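Station Partner, Steaming and Plating (two-arm cell)
Burkden Kitchens — Ristley site
Part time or full time, day shift and early shift

Burkden Kitchens prepares meals for canteens, schools and two hospitals in the Ristley area. We are 49 people in the kitchen and the packing hall, and on a normal day we send out 622 portions. Since last year we are moving some of the repeated work at the steaming tables to robot arms. We are now looking for 6 people who want to work beside these arms and help us to teach them.

You do not need a technical education. We prefer that you have worked with food, because a person who has handled food with her own hands sees quickly when something is wrong.

What the job was before, and what it is now

Before, one colleague stood at the steamer for the whole shift. She lifted lids, took out buns and dumplings, put them on plates and filled the basket again. It is hot work and it is hard for the wrists. Many colleagues asked to be moved after a few months.

Now the lifting and placing is given step by step to the arms. The person decides when a batch is ready, checks the plates, prepares the next basket and stops the cell when it is necessary. There is less steam in your face and more attention in your head. Some colleagues like this very much. Others told us that they find it tiring in a new way, and we want to say this openly before you apply.

No one has lost a contract through this change. Four colleagues moved to the Gidey line (cold dishes) by their own wish, and the works agreement says that hours saved at the steamer stay inside the kitchen team.

Your tasks

Set up the table at the start of the shift: steamer, plates, lid, clean paper or cloth.
Guide the arms by hand control through new movements, and repeat them until the result is good enough.
Write short notes in the Udel logbook when a piece is dropped, pressed too much or placed badly.
Check the temperature of the food with the probe before it leaves the table.
Clean the grippers and the table after every batch.
Explain the work to new colleagues in a calm way.

What we ask from you

A food hygiene certificate, or the will to get it in your first month (we pay for it).
Patience. In the training phase we recorded 477 transfers from basket to plate, and a good part of them were slow.
Enough English to read safety signs and write a simple note.
You can stand for two hours at a time. A chair is available at the screen.
Experience with computers is helpful but not needed. 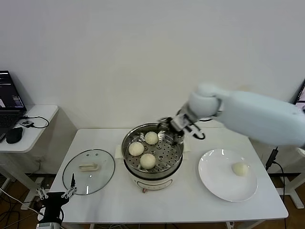 Steamed buns at the two-arm table: three in the basket, one on the plate.

What we offer

Paid training of three weeks, the first week only with an experienced partner at your side.
The same pay grade as our cooks, with an extra payment for early shift.
A free warm meal on every working day. Sunday is always free for this team.
A monthly meeting where the station partners say what should change in the cell. Last spring the team asked for a slower arm speed near the plate, and it was done in the same week.
A written promise that recordings from the cell are used for training the arms and never for measuring the speed of a person.

How to apply

Send us a short letter and a list of your earlier jobs. A photo is not necessary, please leave it out. You can write in English or bring the papers to the reception desk in Ristley, between 8 in the morning and 3 in the afternoon.

We invite all suitable applicants to a trial of half a day — paid, of course — where you can try the hand control and talk with the team without a manager in the room. The first contracts begin in September. If you have a disability or an old injury of the hand or back, please tell us what you need, and we will look at the table height and the shift length together with you.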